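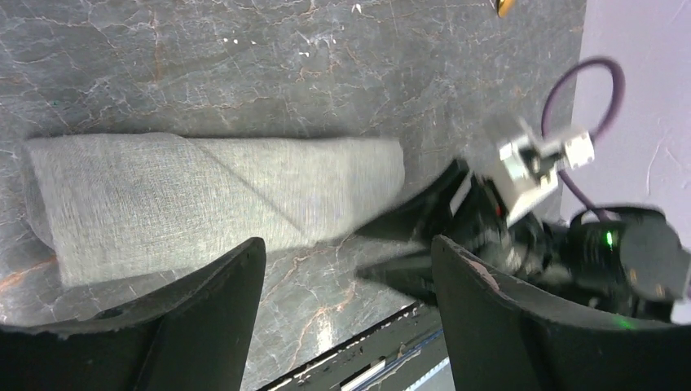 The towel cell at Skanard has two arms, one marble-patterned worktop and a maintenance log that reads like the diary of somebody losing an argument with a hinge. When the last newsletter went out, several of you wrote in to ask what we do all day now that the thing folds by itself. We look after it. A good part of that goes on the fingers, which are the big black curved ones on the near arm and the thinner pointed jaws on the other, and they wear at different rates and for different reasons. Look at the tip of the right-hand curved finger and you'll find a pinkish-tan patch where the black coating has gone. That patch is why Duangjai Kaewmanee and I spent most of a June morning with our heads under the arm and our tea going cold on top of the controller cabinet, where tea is not allowed.

The coating matters more than we first thought. With it on, the finger slides under a roll of cloth and comes out again without taking anything with it. With it off, the finger becomes fond of the cloth. You get a nicely rolled towel, the arm backs away, and the last layer follows it like a dog after a sausage. For a while we blamed the towels. Then we blamed the new softener, and for one regrettable afternoon we blamed the arm's calibration and redid the whole thing, which took until teatime and changed nothing.

So, the new routine. Every 300 folds the cell parks itself and asks for someone. (It asks by stopping. We would like it to ask by some other means, and this is on the list.) Whoever is nearest runs a thumbnail along the top edge of both curved fingers, and if the nail catches, the finger comes off and goes in the tray marked BALÁŽ. That's the Baláž workshop in town, who recoat them for us and send them back wrapped in far more paper than any finger needs. A spare set lives in the second drawer. If you use the spare set, please write it on the card, as the alternative is that I open the second drawer with confidence and find a sandwich.

Fingers go back on with two screws each, tightened a bit at a time, swapping from one to the other. If you do one right up and then the other, the finger sits slightly crooked and you won't see it by eye, though the towels will tell you by lunch. After that, run the slow fold with a hand on the stop button. Three clean rolls and you can let it go at full speed. Porevholm, our sister laundry up the coast, do it with one roll and say we're fussy. They've also had a hand towel in the ventilation.

The pointed jaws are less trouble to look at and more trouble to own. They hold the end of the roll while the other arm tucks, and they must close to the same place every time. When they don't, the usual culprit is fluff. It packs into the pivot and goes hard, a sort of grey felt that you could probably sole a slipper with. Dry brush first, then the wooden pick. No compressed air, please. It was tried in the spring, and the fluff simply moved further in, where it had a lovely time and cost us a replacement pivot.

Cables next, and I'll be brief because Rungnapa Srithong has already said all this to each of you in person, some of you twice. The purple one arches up off the white bracket and over the top of the arm, and it needs that slack. It looks untidy and it is meant to. Somebody tidied it last month with a cable tie, very neatly, and at full reach the plug came halfway out and the arm went to sleep in the middle of a bath sheet. Rungnapa keeps the cable tie pinned above her desk. She hasn't asked who it was. She just looks at it now and then when people come in.

While we had the arm apart we also went over the bracket fasteners. One was loose enough to turn with a finger, so they've all been marked with a stripe of paint across the head and on to the bracket. If the two halves of a stripe no longer line up, the fastener has moved and you should fetch one of us. Please don't repaint the stripe so that it lines up. I mention it only because I know where I work.

The worktop gets wiped at the end of each shift with a damp cloth and nothing cleverer. The polish from the staff kitchen made it gleam beautifully, and for the rest of that day every roll that was meant to stay put set off gently towards the wall.

As for results, the cell got through 529 towels on the day after the recoated fingers went on, with 3 dropped and one rolled around a sock that had no business being there. Before the change we were losing nearly 42 a day to the clinging business, all of them refolded by hand by people who made sure we heard them sigh.

Still to do: the new stop lamp, which Nosomar say is on its way and have been saying since the frost; a proper tray for the brushes; and a second set of spare fingers, if the budget can be talked into it. Duangjai will show anyone the finger change who wants to learn it. Come after two, when the big load's through, and leave your tea outside.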